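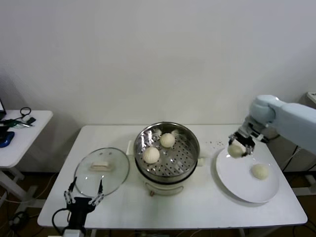

Bottoms sticking in a metal steamer tray

gifty_z
Posts: 298

I make plain pleated buns most weekends and I've switched from bamboo to an electric pot, a Pemuvik, 900 watts, with a stainless tray that sits on top. The dough is the same one I've used for years and the tops come out fine. The trouble is the bottoms. The tray floor is all small round holes, and the buns sit right over them, like the two still in the tray in the photo. When I lift one off, a thin layer of skin wants to stay behind on the metal, and what does come away has a pattern of little bumps on it. In bamboo I used cabbage leaves and never thought about it. I'd like to know what people use on a perforated metal tray, and also how long you leave them in before moving them to a plate.

Dough is 298 g all-purpose flour (Brisenov, the blue bag), warm water, yeast, a spoonful of sugar, a little oil. One rise, shape, short second rise, steam from cold water.

jadwiga_s
Posts: 1189

Parchment squares. Cut them a little bigger than the bun, put the bun on the square before the second rise, then move the whole thing to the tray. You don't have to touch the dough again until it's cooked.

If you don't want to cut squares every time, buy the round liners with holes already in them. The grocery supply place in Prullton has them in a stack that lasts me most of a year. Measure the inside of the tray first. Mine were a size too big and I had to trim every one, which took longer than squares would have.

mawuli_addo
Posts: 87

I stopped using parchment. In my pot the paper covers too many of the holes and the steam only comes up around the sides, so the middle bun is always behind the others. I brush the tray with oil. Neutral oil, thin coat, all the way into the holes with a pastry brush. They lift off.

For resting, I turn the pot off and leave the lid on, cracked open a finger, for five minutes. If I take the lid straight off they wrinkle.

jadwiga_s
Posts: 1189

Squares don't cover the tray. There are gaps between them. If the middle bun is behind, either the tray is too full or the water wasn't boiling properly when you started timing.

mawuli_addo
Posts: 87

Tray wasn't full. Four buns, plenty of space. I've done it both ways in the same pot and the paper ones in the middle took longer. I'm only reporting what my pot does.

delali_w
Posts: 41

I have a similar kind of pot, beige base, one knob on the front. Oil works on mine for the first batch and then less for the second, because by then the steam has washed it off and there is a film of starch on the metal. So if you are doing more than one batch, wipe the tray between batches and oil again. Hold the rim with a cloth when you do it. I have a mark on my thumb from last September that says I didn't.

Gifty, are you starting with cold water because the recipe says so? I get flatter bottoms when the water is already boiling.

gifty_z
Posts: 298

Cold water is how my aunt taught me, in a pan on the stove. The idea is that the buns get a bit more rise as the water heats. I can try it the other way.

I don't think the tray is too full. I leave a good gap. I did put the plate closer this time so I wasn't carrying them across the kitchen with the lid in my other hand. Lid goes down on the left of the pot, plate on the right, and that stays the same whether I'm using leaves or paper or anything else.

luzius.z
Posts: 530

Two separate problems here, I think.

1. Sticking. The dough is wet on the bottom when it meets the metal, so it grabs. Oil helps, paper helps, leaves help. All fine. Pick one.

2. The bumps. Those come from the dough being soft enough to sag into the holes. Paper will reduce it, oil won't do anything for it. A slightly stiffer dough will. You didn't say how much water you use. With 298 g flour I would not go over 150 g water for plain buns. If you are at 170 or so, drop it and see.

On cold start against hot start, I've done both and I prefer cold for a metal pot with a small base. It heats fast anyway. With a big pan it makes more of a difference.

delali_w
Posts: 41

We'll have to disagree on that one. A cold start in an electric pot means they sit in warm damp air until the water gets going, and if they were already fully proofed that is enough to push them over. Then they go wide and flat. If you want to start cold you have to cut the second rise short.

luzius.z
Posts: 530

Yes, cut the second rise short. I assumed she does, she wrote "short second rise."

delali_w
Posts: 41

Fair enough. I read past that.

gifty_z
Posts: 298

I use 165 g water. I'll go down to 150.

Second rise is 15 minutes in a warm kitchen, less in summer.

I did a batch this morning with oil only, cold start, old water amount, so I could change one thing at a time. Turned it off, waited with the lid cracked open as Mawuli said, then moved them over.

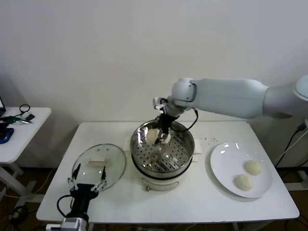 One in the tray, two on the plate, lid flat on the left.

Result with oil only: much better. One left a small ring of skin on the tray and the rest came away clean. The bumps are still there underneath, same as before, so Luzius is probably right that oil doesn't touch that part. The tops didn't wrinkle.

mawuli_addo
Posts: 87

Good. Which one left the ring? In mine it's whichever one I miss with the brush, normally near the rim at the back.

gifty_z
Posts: 298

I didn't keep track of where it was sitting. I'll look next time.

jadwiga_s
Posts: 1189

A thing I would change is the plate. A flat plate is fine for serving but if the buns sit on glazed ceramic while they are hot, the underside sweats and goes gummy, and then you get skin coming off on the plate and blame the steamer for it. Put them on a wire rack for three minutes and then on the plate. Any cake rack will do. Or leave the paper on them, if you use paper.

luzius.z
Posts: 530

Agree with the rack. I use a bamboo sushi mat on top of the plate because I don't have space for a rack. Works the same.

mawuli_addo
Posts: 87

I put them on a plate and we eat them. I have never had them there long enough to go gummy. If you're making them ahead for the freezer then yes, a rack.

jadwiga_s
Posts: 1189

She asked how long before moving them to a plate, so I answered about the plate.

delali_w
Posts: 41

While we're at it, how does everyone deal with drips off a glass lid? With bamboo the lid takes up the moisture. With glass it collects and runs down when you lift it, and you get yellowish wet spots on the tops. I tie a dish towel around the lid with the corners knotted over the handle. It keeps the drips off, but I don't like having cloth that close to a heating element, and I have to keep checking that the corners haven't come down.

luzius.z
Posts: 530

Lift it straight up, level, and move it sideways before you tilt it. Don't tilt it over the tray. That gets rid of most of the spots for me, no towel.

gifty_z
Posts: 298

I do what Luzius does. Straight up, over to the left, set it down flat on the table. The handle on mine is a wide rectangular block and easy to keep level. It does leave a ring of water on the table so I put a cloth down if it's the wooden one.

I tried the towel once on the stove and the corner got scorched, so I'd be careful with that too.

mawuli_addo
Posts: 87

Chopstick across the rim under the lid. Lets a little steam out and you get fewer drips. Adds a minute or two to the cooking.

delali_w
Posts: 41

Doesn't that make the pot run dry sooner? Mine has a small base and it's low by the end of a second batch already.

mawuli_addo
Posts: 87

A little sooner. I top it up between batches with hot water from the kettle. I'd do that anyway.

gifty_z
Posts: 298

Update for anyone finding this later. I made two batches last night with the water down to 150 g.

Batch one, oiled tray, no paper. No sticking. Bumps still visible but shallower. The dough was harder to pleat, it kept springing back, so I let it rest another five minutes before shaping and that fixed it.

Batch two, parchment squares, same dough. No bumps at all. Bottoms were smooth and a bit paler. They took the same time as the first batch, twelve minutes from when the steam came up, and the middle one was done with the others. Mawuli, I know yours was different, but my squares were cut small.

I used the cake rack for half of the second batch and the plate for the other half. After ten minutes the plate ones were a little damp underneath. After three I couldn't tell them apart.

I'll use squares when I'm making them for other people and oil when it's only us. Still haven't tried a hot start, Delali.

delali_w
Posts: 41

Try it with the 150 g dough and 20 minutes second rise. Post the bottoms, not the tops.

jadwiga_s
Posts: 1189

Glad the squares worked. If you reuse them, let them dry flat. I get two uses out of each one, after that they tear when you peel.

prullton_baker
Posts: 6

Does anyone know if the round liners fit the Pemuvik tray without trimming? I have the same pot and Sulemana's has two sizes in stock.

gifty_z
Posts: 298

I haven't bought any. Measure across the floor of the tray, inside, not at the rim. Mine gets wider toward the top, and if you go by the rim you'll end up trimming like Jadwiga did.

prullton_baker
Posts: 6

Thanks. Will measure tonight and get the smaller ones if it's in between.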